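Hurnlow Housekeeping School
Home | About Us | Courses | The Rooms | Apply | Contact

About Us

Hurnlow is a small school that trains people to clean and look after bathrooms, kitchens and bedrooms in hotels, rental apartments and private homes. Minoru Ueda started it in Skululport after a long career running hotel floors. Sota Kinoshita joined him later and now teaches most of the bathroom course. Since then 697 people have finished at least one course with us.

We teach in furnished rooms at full size. Students work at a real vanity, with a toothbrush and toothpaste in the cup and a towel on the bar, and they learn to leave everything where a guest would expect to find it.
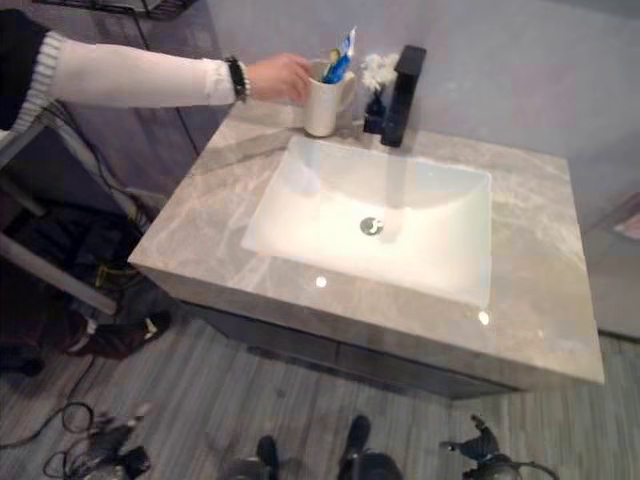 The bathroom course takes 3 weeks and comes first for everyone, including people who only want kitchen work later. Minoru's view is that a bathroom is small enough to learn completely. The habits carry over — top to bottom, back to front, dry cloth last.

What We Teach in the Bathroom

1. The countertop. Ours is gray marble-look stone with pale veining, and crumbs and drips hide in the pattern. Students learn to bend down and check it against the light. Small things get moved, wiped under and put back. The toothbrush cup goes at the back left corner, toothpaste upright, with the flowers next to the black faucet.

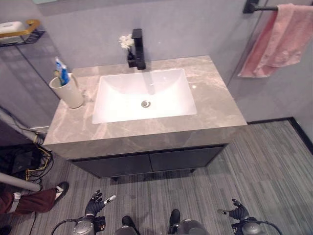 2. The towel. One hand towel, folded lengthwise and hung over the bar. Sota asks students to hang it, step back to the door and look again. Creases near the hem are the usual thing to fix. We use pink towels in this room and white in the other — it keeps the laundry sorted.
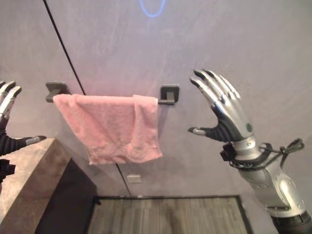 3. The basin. This gets more class time than anything else. We start with the faucet, including behind the base where soap collects, then the walls of the basin, then the rim, then the drain. Matte black fixtures are cleaned with a soft damp cloth only. The metal drain is buffed at the end and should have no lint on it.

A student who can do the whole vanity properly without notes moves on to floors and glass.

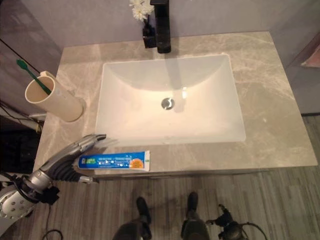
Speed comes later. In the first week we don't time anyone, and we ask the quicker students not to rush the others. By the final week they work to the schedule of a normal shift.

Where Our Students Go

Many go to the Plattner guest houses along the harbor. Others work for Stoltar, which cleans short-stay apartments, or take on private homes. Last year's intake was 368 and we have room for 400.

New courses begin in November. Call the office any morning before 11.

Comments

Dena: Took the bathroom course last spring. I still check the counter from the side at home.

R. Halloway: Is the kitchen course offered in the evening?

Hurnlow office: Yes, evenings from 6. Please call to reserve a spot.

Contact | © Hurnlow Housekeeping School, Skululport | Back to top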